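Vomar procura pessoas para a bancada de cabos

A Vomar prepara pequenos conjuntos de cabos e fios para a Hakument e para outros clientes da região. Procuramos 4 pessoas para trabalho manual em tempo parcial, com início em abril. O trabalho é de 18 horas por semana, de manhã ou de tarde, conforme a combinação feita com cada pessoa.

As tarefas são cortar fio à medida, descarnar as pontas, separar por cor e por comprimento, enrolar e colocar nas caixas. Também faz parte do trabalho deixar a mesa limpa no fim do turno e escrever na folha o que ficou por acabar. 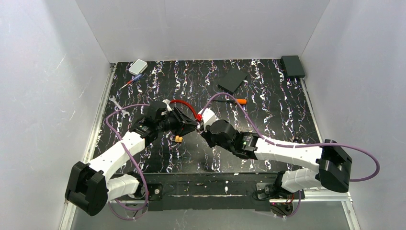

Não pedimos experiência em eletricidade. Pedimos mãos calmas, boa vista de perto (com óculos também serve) e paciência para repetir o mesmo gesto muitas vezes. É necessário distinguir bem as cores. Um fio curto e vermelho como o da fotografia vê-se facilmente sobre um tampo preto, mesmo com os riscos brancos, cor-de-rosa e azuis, mas o castanho e o violeta já enganam muita gente. Na entrevista fazemos uma prova simples com fios de várias cores, que dura cerca de 62 minutos e inclui uma pausa.

Oferecemos contrato escrito, formação paga nas primeiras 2 semanas, bata e ferramentas. O pagamento é mensal. A sala é aquecida e trabalha-se sentado, com cadeira regulável. Há uma pequena copa onde se pode aquecer o almoço.

Quem vive longe pode perguntar pela carrinha que sai do edifício Dissanayake. Os lugares são poucos e são dados por ordem de pedido.

Para responder, envie uma carta curta com o seu nome, contacto, horário preferido e línguas que fala. O português não precisa de ser perfeito, o meu também não é. As cartas devem ser entregues na receção da Vomar, ao cuidado de Julián Arroyo.

Anúncio publicado em 7 de dezembro de 2023.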